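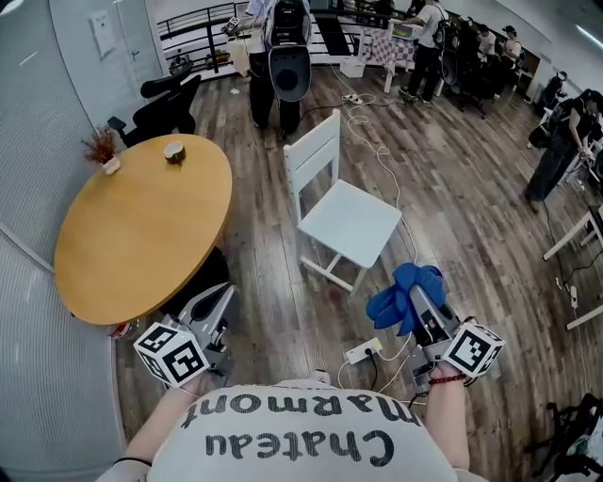 Ticket: Waschtrockner Misine bricht Trockengang ab, Restzeit springt zurück
Status: gelöst
Kategorie: Haushaltsgeräte / Trocknen
Standort: Ferienwohnung Sallwood, Erdgeschoss

Fehlerbild

Der Misine wäscht einwandfrei, auch das Schleudern klingt gesund. Sobald er in den Trockengang wechselt, läuft er ein paar Minuten, dann springt die Restzeit auf 46 Minuten und bleibt dort stehen. Irgendwann piept er und meldet „Ende“, die Wäsche ist aber noch klamm. Kein Fehlercode im Display, auch nicht im Servicemenü. Das Problem tritt seit Juli auf, zuerst nur bei Handtüchern, inzwischen bei jeder Ladung.

Verlauf

Eintrag 1, morgens
Flusensieb gereinigt, Türdichtung ausgewischt. In der Falte unten saß ordentlich Flaum, das hat schon Spaß gemacht! Trockengang neu gestartet, gleiches Verhalten.

Eintrag 2, 11:20 Uhr
Zulaufhahn geprüft. Das Gerät kondensiert mit Kaltwasser, ein halb geschlossener Hahn würde also durchaus passen. War aber voll offen. Siebchen am Zulaufschlauch herausgezogen, leicht verkalkt, in Essig gelegt und wieder eingesetzt. Die Restzeit springt weiterhin.

Eintrag 3, nachmittags
Ladung verkleinert: nur 3 Handtücher, Programm „Baumwolle schranktrocken“. Jetzt wird es interessant, denn die Restzeit sprang erst deutlich später. Bei voller Trommel kommt der Sprung fast sofort. Verdacht fällt damit auf den Luftweg oder auf den Temperaturfühler im Kanal.

Eintrag 4, 16:45 Uhr
Netzstecker gezogen, Wasser zu, Deckel ab (2 Schrauben hinten, dann nach hinten schieben). Der Luftkanal von Sjöberg, der hier als Ersatzteil verbaut wurde, hat oben eine Klappe, man kommt also wunderbar dran. Darunter ein richtiger Filz aus Flusen, fest wie ein Untersetzer. Der Fühler steckte mittendrin! Kein Wunder, dass die Elektronik dachte, es sei längst heiß genug.

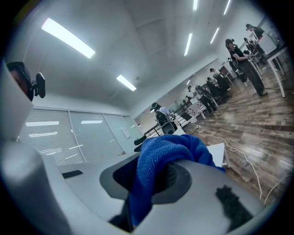

Lösung

Kanal mit langer Flaschenbürste und Staubsauger gereinigt, Gebläserad von Hand gedreht, läuft frei. Fühler vorsichtig mit einem Pinsel abgebürstet und die Steckverbindung einmal gelöst und neu gesteckt. Bitte nichts mit Wasser ausspülen, solange der Heizkanal montiert ist.

Danach Testlauf mit voller Trockenladung: Restzeit zählt sauber herunter, kein Sprung mehr, Wäsche trocken und herrlich flauschig. Zwei weitere Ladungen am selben Abend, ebenfalls ohne Befund. Ich bin wirklich begeistert, wie viel leiser das Gebläse jetzt läuft.

Offene Punkte

Die Dichtung unter der Kanalklappe ist an einer Ecke eingerissen. Hält noch, Ersatz bei Estwood bestellt, Lieferung steht aus.
Klappe künftig alle 3 Monate öffnen und nachsehen, Erinnerung ist eingetragen.
Im Gästeordner ergänzen: zum Trocknen die Trommel höchstens halb füllen, Badvorleger bitte auf die Leine.

Nachtrag

Dichtung ist da und eingebaut, passte auf Anhieb. Ticket kann zu.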